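5.2 Slip and missed-closure failures in garment handling
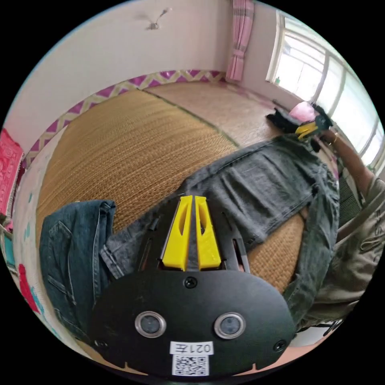 Figure 4. Handling a pair of jeans on a tatami mat with two hand-held grippers. The view is from the device nearest the camera; the second gripper clamps the far end of the garment.

Of the four task groups, garment handling gave us the most trouble. We recorded 500 demonstrations with the Wirix hand-held pair and kept 400 for training after the first quality pass. The other hundred were rejected for ordinary reasons such as lost tracking, an early stop by the operator, or a garment that left the mat. When we replayed the remaining demonstrations against the logged finger width, we found a fault that the first pass had not been built to catch. In 15 of them the log reported a closed grip on cloth during a period when the fingers held nothing. This left 385 demonstrations for the final training set. The rest of this section describes the fault, how it affected the trained policy, and what we changed.

The fault shows up most often with heavy cloth. Denim is stiff enough to stand away from the mat at a fold, and an operator can close the fingers on the raised part without reaching far under it. The grip then holds only a thin pinch. When the other hand pulls to straighten the leg, the pinch slides out between the fingertips. On the Wirix device the finger width is read from the trigger linkage and not from the fingers themselves. If the linkage has play in it, the reading stays at the value it had when cloth was present – the log looks the same whether or not the garment is still in the grip.

We measured the play on both devices. The left unit was within the limit given in our build notes. The right unit was well outside it, and a retaining screw in the linkage had backed out by most of a turn. We do not know when this happened. The devices were checked at the start of each block of 50 demonstrations, but the check only asked the operator to open and close the fingers fully and confirm that the reading reached both end stops. A loose linkage passes that test. It fails only under side load, and our check put no side load on the fingers.

The effect on the trained policy was larger than the number of bad demonstrations would suggest. The policy trained on all 400 demonstrations learned to begin the lift on the basis of the width reading alone. In evaluation on the Fatix two-arm cell, it often raised an empty gripper and carried on with the fold as if the cloth had come with it. In the worst cases the arm on the loaded side kept pulling while the other arm moved away with nothing in its fingers, and the whole garment was dragged toward the edge of the work surface. The policy trained on the 385 clean demonstrations still lost its grip at times, but it usually stopped or tried the grasp again.

One of these runs led to a safety stop. The arm that had kept hold of a pair of work pants pulled them over the front guard, and a belt loop caught on the guard bracket. The force limit on the arm was set for light shirts and had not been changed when the heavier garments were added. The limit as configured applied to the wrist only, and the load built up at the elbow joint. Tia Whitlock, who was running the cell, pressed the emergency stop. No one was hurt. The bracket was bent and the fingertip mount on that arm had to be replaced. We stopped all runs with heavy garments until the cause was understood.

We made four changes after the stop. First, the force limit is now set per garment class and is checked at every joint. Second, the front guard was rebuilt with a smooth rolled edge and no exposed bracket. Third, the start-of-block check now includes a pull test: the operator closes each gripper on a strip of denim fixed to a spring scale and pulls sideways until the strip slips. The slip force is written down, and a unit that falls below its earlier values is taken out of use. Fourth, the retaining screws in both linkages were refitted with thread locker and marked with paint so that any turning can be seen.

We also added a check on the recorded data. For each period in which the log reports a closed grip, a small classifier looks at the image from the same device and estimates whether cloth is present between the fingertips. Disagreements are sent to a person for review. Tia Catterall labeled the images used to train this classifier and reviewed the flagged periods. The classifier found all of the faulty demonstrations that we had already found by hand. It also raised a number of false alarms, mostly with dark cloth, where the edge of the garment is hard to separate from the shadow under the fingers.

Two limits should be noted. The classifier depends on a clear view of the fingertips, and in folding tasks the cloth often covers them. In those periods we still rely on the width reading and the pull test. We also did not repeat the full evaluation with the repaired right unit, so the results in Section 5.3 come from demonstrations recorded before the repair, with the faulty ones removed.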